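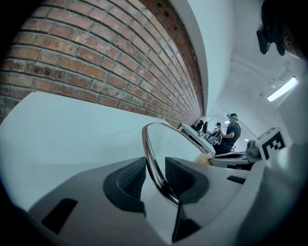

The Fonik hand-held gripper at work in the brick room, with two people farther back.

Fonik Hand-Held Gripper — Demonstration Visits

We sell most of our grippers to people who have already held one, and that suits us fine. A data sheet will give you the weight and the opening width, but it won't tell you how the thing sits in your hand after a quarter of an hour, or how quickly you stop thinking about it and start thinking about the cup or the brush you are trying to pick up. So come and see us! Our demonstration room is open to visitors all through January, from 9:30 in the morning, and the kettle goes on a good while before that.

A visit starts with a short talk at the table (we do try to keep it short, though we love this stuff and don't always manage) and then you take a gripper and get going. You can work next to one of our own people or wander off with it by yourself — both are fine, and we won't hover. Bring along something from your own shop or kitchen if you like. The awkward things are the most fun, so shiny, floppy and fuzzy items are all very welcome.

What you get with the gripper

The body is light gray with a matte finish. The two black finger pads face each other and have a fine texture for a good hold on smooth metal. Pads wear down with use, as pads do, and a spare pair comes in the box. The marker cube stands upright and is sold with the Brata table kit, along with printed setup notes that we rewrote last winter after plenty of kind suggestions.

Order no. 326: gripper with one spare pair of pads
Order no. 877: Brata table kit with marker cube
Cable length: 300 cm

Booking a visit

Groups of up to 15 are welcome, and classes are too, as long as a teacher comes along. Pick the Findus session if you have never tried a gripper before, or the Schouten session if you already have a project in mind and want to talk through your own tasks at the table. Both sessions are free, and you don't have to buy anything. Use the booking form on this page and tell us which one you'd like, how many of you are coming, and what you plan to bring.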